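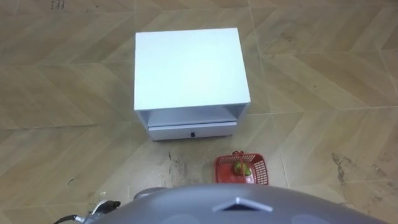 Slide 6: bedside cabinet, one drawer, open shelf; red basket on the floor

Start with the shelf. It's the part of a bedside cabinet people fill first and clear last. In the Nindix survey we had 233 replies, and most people said the drawer was for things they never use.

Pause for the Carnegie group if they want to add their own habits.

Next point, baskets. A small one with a handle can go from the kitchen to the bedroom and back. Fruit is fine in open mesh.

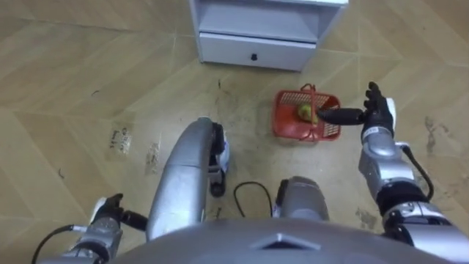 Keep the basket off the shelf if you read at night, and leave that space for the book and glasses. The drawer takes chargers and tissues. Allow 11 minutes for this part, then go on to wardrobes.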